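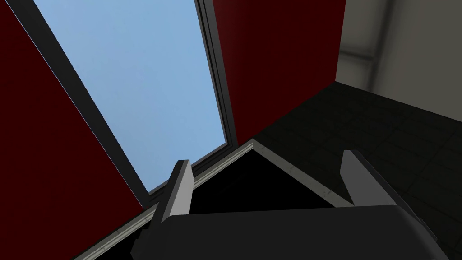
gripper budget, sanity check?

shopfloor_deb
Our shop in Drornstead gave me $3,000 for a gripper and I've been going back and forth all week. The Vastitz has a 13 week wait. The Havener is in stock but you buy the fingers separately, ugh. I've been running the sim at night with a plain two-finger one to see what I can live with.

mortar88
Skip both and get a used Morin. I bought 4 and I'd do it again!

kettlecorn
Used is fine until you need a spare part. I'd wait for the Vastitz.
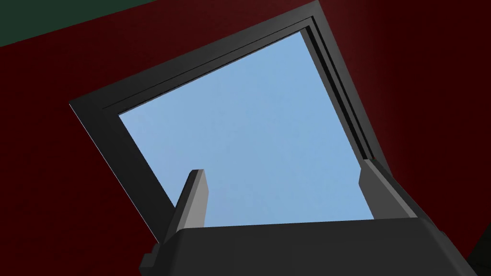 Posted by shopfloor_deb, 6th December

Fingers wide open over the window, still in sim. I can't wait that long though, we start in February. @mortar88 did yours come with cables?

mortar88
Two did. Budget for cables.

kettlecorn
See, that's my point. Add it all up and you're at new price.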